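Robot Learning Methods
Notes for unit 8: Learning to open and close drawers from demonstrations

Instructor: Antonina Kravets
Lab sessions: Boglárka Kozma
Revised 2024-02-11

Read these notes before the lab. The first half covers the method, the second half covers the result we will discuss in class and what to hand in.

1. Why drawers

A drawer is about the simplest jointed object there is. It has one degree of freedom, it moves in a straight line, and it has a hard stop at each end. A person closes one without looking. For a learned policy it is still a good test, as the arm has to keep contact with something that only moves one way. If the hand pushes or pulls off axis, the drawer binds in its rails and the forces climb fast. Position error that would not matter when picking up a sponge will stop a drawer dead.

Drawers also tell you early whether your policy has learned anything about contact. A policy that has only memorized a path through space will follow that path whether or not the drawer is coming along with it.

2. The method

We use plain behavior cloning with action chunks. The policy takes the current camera images and the joint state and predicts the next 8 end-effector poses plus a gripper command. The arm carries out part of the chunk, then the policy is queried again. There is no reward and no model of the drawer. Everything the policy knows comes from the demonstrations.

In our code the policy is called Torkus. The data loader is Skimari. You do not need to change either one for this unit, but you should read the Skimari config and find where the chunk length is set.

Three choices matter most.

Action space. We predict poses relative to the current pose of the hand, in the hand's own frame. With absolute poses the policy tends to tie itself to one cabinet position. Relative poses carry over better when the cabinet is shifted on the counter.

Chunk length. Short chunks react quickly but jitter during contact. Long chunks are smooth but keep pushing after the drawer has reached its stop. We settled on 8 after trying shorter and longer ones on the same data. Treat it as a setting that suits this task and this control rate.

Compliance. The policy's poses go to an impedance controller, which lets the hand give a little when the drawer resists. With stiff position control the same policy trips the force limit far more often. 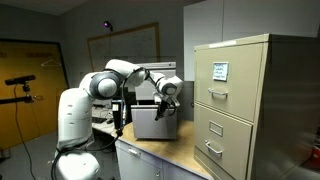

Figure 1. Arm at the small drawer cabinet, gripper in front of the unit near the top edge of the lower drawer.

The fingers come in from above the drawer front in this posture, and the wrist sits above the gripper, across the view of the cabinet's upper section. Keep that in mind when you plan the approach. A pose that is fine for the fingertips can put the wrist into the upper section of the cabinet, and the policy has no explicit collision check to catch it.

3. Collecting demonstrations

Demonstrations are given by teleoperation. For the main data set we recorded 81 of them on the small cabinet, split between opening and closing. Each one starts with the arm away from the cabinet and ends when the drawer is at its stop and the hand has backed off. Keep the backing-off part. Early on we trimmed it to save disk space, and the trained policy would reach the end of the motion and stay there, pressing.

Vary the following between demonstrations:
- cabinet position on the counter
- starting pose of the arm
- how far the drawer is out at the start
- speed, within reason

Do not vary the strategy. If half the demonstrations push the drawer at its center and half at one corner, the policy averages them and pushes somewhere in between - usually a spot no demonstrator would pick. Agree on one way of doing it before you start recording.

Throw out any demonstration where the drawer jams. It is tempting to keep the ones where you recovered well. For this unit, leave them out. Recovery data is the subject of unit 9 and gets its own treatment there.

4. Evaluation

A trial counts as a success if the drawer ends within 5 mm of its stop and the force limit was never reached. Anything else is a failure, including a drawer that closes after the limit trips. Record the kind of failure as well:

M - missed contact
S - slipped off the drawer front
J - jammed
F - force limit

Set the cabinet position from the printed list, in the order given. Do not nudge it after you have seen where the arm is heading. If you must stop a trial for safety, mark it as a failure and write down why.

5. Result

Closing is learned well before opening. With a small share of the demonstrations the policy already closes the drawer from most starting positions, while opening stays unreliable until nearly the full set is used. The reason is fairly clear from the failure codes. Closing fails mostly by M, and a missed push can often be repeated. Opening fails mostly by S, and once the fingers have slipped off, the images look almost the same as they did before contact. The policy carries on with its pulling motion on nothing.

Adding the gripper width to the input helped. When the fingers close on nothing, the width reading is different, and the policy has something to go on. We expected a larger gain from adding wrist force and did not get one. Kozma's view is that the force signal is too noisy at this sampling rate. Kravets thinks 81 demonstrations is too few to make use of it. The August runs did not settle the question, so bring an opinion.

6. To hand in

Work in groups of 2. Submit through Prirkonetti before the next class.

a) A table of your trials with the failure codes.
b) One plot of success against number of demonstrations, opening and closing on the same axes.
c) A paragraph on the failure you saw most often, and one change to the data that might reduce it. Changes to the network do not count.

The reading is the Spanos lab report, sections 2 and 5. Skip the appendix on calibration, which covers an older mount.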